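# Zeltov hand-held gripper pair, after two terms in a school robotics club

August 2021

We bought the Zeltov pair in January for the after-school club at Plamthorpe, to replace a set of home-made grabbers that had come to the end of their lives. The club is for fourteen to seventeen year olds. This year's project was the Vidal Household Challenge, where teams have to teach an arm a set of domestic jobs by demonstration, with the demonstrations recorded by hand. Most of what follows comes from that project. I have left out anything we only tried once.

## What you get

The box holds two grippers, two long cables, a power unit, a bag of spare finger pads and a leaflet. Each gripper is held in one hand and squeezed to close the jaws. How far the jaws are open goes down the cable to the computer. The left and right units are the same apart from a small L or R moulded under the handle, and on ours the R had rubbed off by the end of the first term. We put a dot of paint on it.

The recording software is a download. It ran on the two newer club laptops and would not install on the older ones. The leaflet doesn't mention this. The website does, if you go to the support page and scroll.

Setting up took us 40 minutes the first time, and it takes a pupil 11 minutes now if the laptop is charged.

## Build

The handles are good. They have been dropped on carpet more often than I would like and neither has cracked. The squeeze is fairly stiff, which the older pupils didn't notice and the younger ones did. After a long run of recordings their hands ached, and we settled on swapping operators after every ten takes. There is a tension screw, but it only makes the squeeze stiffer from the factory position.

The finger pads wear. We went through the first set in seven weeks and the second set lasted longer, mainly because we stopped letting people pick up screws with them. Spares come in packs of four and the price is fair.

The cables are the weak point. They are long enough for a normal table and a computer on the floor beside it, but they leave the handle at a right angle and the strain relief is thin. The left one started dropping out in May. Zeltov sent another without argument, and it came in nine days. I would still order a spare at the start. Losing one cable means losing the session, as the software won't record with only one gripper connected. There may be a setting for this. We didn't find it.

## Using it for the challenge

The challenge list has six household jobs and each team picks three. Ours took putting rubbish in a bin, folding a tea towel and stacking cups. The rules say each job needs at least 47 good demonstrations before the arm may be trained on it, and the judges look at the recordings.

Cups were easy. The jaws open wide enough for an ordinary mug and the pads hold glazed china well.

The tea towel was hard and stayed hard. The jaws meet at the tips but the pads bulge slightly, so thin cloth slides out when you pull across them. The team got round it by pinching a deeper fold. That made the recordings slower, though they were accepted.

The bin was the job everyone wanted to do, and it taught them the most. The first attempts had the bin on the floor and the operator bending over it, and the recordings were useless. Moving it up on to a table fixed most of that. The next argument was over whether the lid should be part of the task. One half of the team wanted the gripper to press the button, the other half wanted to start with the lid up and only record the drop. They recorded the drop first, with a plan to add the lid afterwards if time allowed. It was the sensible order. A task with one thing in it can be checked, and when the arm gets it wrong you have some idea where to look.

By the end they had 140 takes of the bin job in total, including the ones they threw away. The software is decent at this part. You can mark a take as bad straight after it finishes with a single key, and bad takes go into a separate folder and aren't deleted. Twice we were glad of that.

What the software does badly is naming. Every take gets a long string of digits, and if you want to know which job it belongs to you have to open it or keep a paper list. We kept a paper list. It has tea on it.

## Compared with the Drarkix set

We had a Drarkix set on loan for three weeks before buying. It is lighter, the squeeze is much easier and the software names the files sensibly. Against that, the jaws are narrow, and it wouldn't take a mug by the body at all. It also cost a good deal more. For a club working only with small blocks and pegs I would choose the Drarkix. For household objects the Zeltov pair is the better buy.

## Recording the bin task

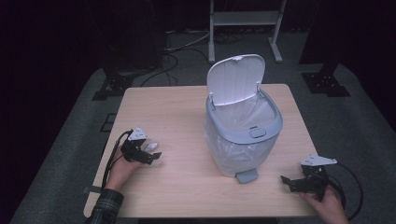

One of the team, reading a draft of this review, said I had been too kind about the squeeze and should say plainly that it puts people off. In their opinion the bin job went well because it needs only a short grip and a release, and the towel went badly partly because by then everyone's hands were tired. They would do the towel first next year. They also wanted it known that the paper list was their idea.

I think that is fair, and I've lowered the comfort score by one.

## Scores out of ten

- Build: 7
- Comfort: 5
- Cables: 4
- Software: 6
- Value: 8

## Would we buy it again

Yes, with a spare cable and two packs of pads in the same order. Check your laptops against the support page before paying. If your members are under thirteen, ask for a loan first and let them use it for a full hour, as five minutes won't show you the problem with the squeeze.

We are keeping the pair for next year's entry. The list of jobs isn't out yet, but the team has already asked whether the lid can go back in.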